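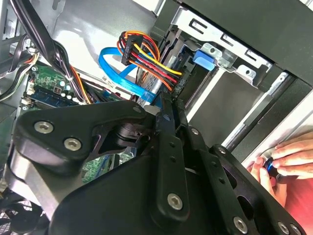

Session 8: inside an open desktop tower.

Enwood Evening Classes, Looking After Your Own Computer
Notes for session 8: when it won't start

Okay, these are the notes I promised, typed up from my scribbles and from the questions you all threw at me (keep doing that, it makes the evening go much faster). If you missed class you should be able to follow along from these, but please read the safety bit first, even if you're an old hand.

What do you mean, "won't start"?

Half the trouble with fixing a dead computer is that people say "it's dead" and mean five different things. So before you touch a screwdriver, write down what it does when you press the button. I mean write it down, on paper, with the time next to it. I have a spiral notebook for my own machines and it has saved me from going around in circles more than once.

Does nothing at all happen? Do the fans spin up for a second and then quit? Do the fans run happily while the screen stays black? Do you get a maker's logo and then nothing? Or does it get all the way to the desktop and then fall over? Each of those sends you somewhere different, and most of tonight's notes are sorted that way.

Safety, short version

Shut it down if it's running, flip the switch on the back of the power supply to off, and pull the cord out of the wall. Then hold the power button in for a few seconds to drain what's left in the board. Touch bare metal on the case before you reach in, and touch it again whenever you come back from making coffee. Carpet and wool socks are a bad mix, so work in the kitchen if you can.

And the one rule I won't bend on: you do not open the power supply. Ever! The metal box it lives in stays shut. The parts inside can hold a nasty charge long after it's been unplugged, and a replacement costs less than a trip to the emergency room. If the power supply is bad, you swap the whole thing.

Nothing happens at all

Start outside the case. Plug a lamp into the same outlet. Try a different cord (the same kind usually fits your monitor, so borrow that one). Look at the switch on the back, which somehow gets knocked off every time a desk is moved. I once drove all the way out to Rosia for a friend's "burned-out motherboard" and it was the switch. I still got dinner out of it.

If the outlet and the cord are good, open the side panel and push on the big power plug on the motherboard. You'll see it called a 24-pin, and on a lot of supplies it's made of a 20-pin block with a little 4-pin piece that clips on beside it. Both parts need to be seated all the way. A plug that's nearly in looks a whole lot like a plug that's in, so press until you feel the latch catch. There's a second, smaller plug up near the processor, and that one gets forgotten constantly, especially after somebody has moved their parts into a new case.

Still nothing? The front power button itself can fail. It's just a little switch on a pair of thin wires. Your motherboard manual has a diagram of the pins it goes to, and if the button is bad you can often use the reset button's wires in its place until you get a new one. Cheap trick, works great.

Fans spin, screen stays black

My favorite kind, since the odds are on your side. Check that the monitor cable goes to the graphics card, if you have one, and not to the socket up by the USB ports. Check that the monitor is set to the right input. Then think about memory.

Memory sticks work loose, or they get a bit of grime on the contacts, and the machine just sits there with its fans going. Unplug, ground yourself, open the clips, lift the sticks out, and put them back one at a time. They only go in one way, so line up the notch before you push, and push evenly on both ends. Start it with one stick in. If that's no good, try the other stick in the same slot. Be patient with newer boards here! After a memory change some of them take several minutes to show a picture the first time, and people pull the plug too soon.

Several of you asked about beeps. Some boards beep, some flash a light, some show a two-digit code, and there's no single chart that covers them all. Look up your own board's manual and keep a copy on your phone, because you won't be able to read it on the computer that's broken.

Starts, then quits

Think heat, or think power. Dust is the usual cause of the first one. Hold the fan blade still with a finger while you blow it out with canned air, and take the case outside to do it, or you'll be wearing the stuff. If the processor cooler wobbles when you touch it, it's not clamped down properly and that could be your whole problem.

My own old desktop, the one with the Tronuveo power supply, used to cut out only when the microwave was running. I kept a log through most of May before I spotted the pattern. It was an overloaded power strip. I'm not proud of how long that took me.

Logo, then nothing

The machine itself is mostly fine and it can't find, or can't read, the drive it starts from. Pull out any USB sticks first. Then go into the setup screen (usually Delete or F2, tapped over and over as it starts) and see whether your drive is listed. If it's listed, we'll deal with it next session, when we do repairs from a USB stick. If it isn't, reseat the drive and look again.

If it's listed only some of the time, stop and copy your files off before you do anything else. I had a drive in my Miah backup box that ran fine for 952 hours and then dropped out twice in one night. I copied everything that same evening and was very glad I did.

For next time

Bring a USB stick with nothing on it you care about, as we'll be wiping it. Bring your board's model number too; it's printed on the board itself, usually in big letters between the slots. We're in room 19 again, and the door by the parking lot will be open from 6:30 p.m.

Homework, if you want it: open up your own tower, find the two power plugs I talked about, and check that both are fully in. Take a phone picture before you unplug anything. Put the screws in a cup.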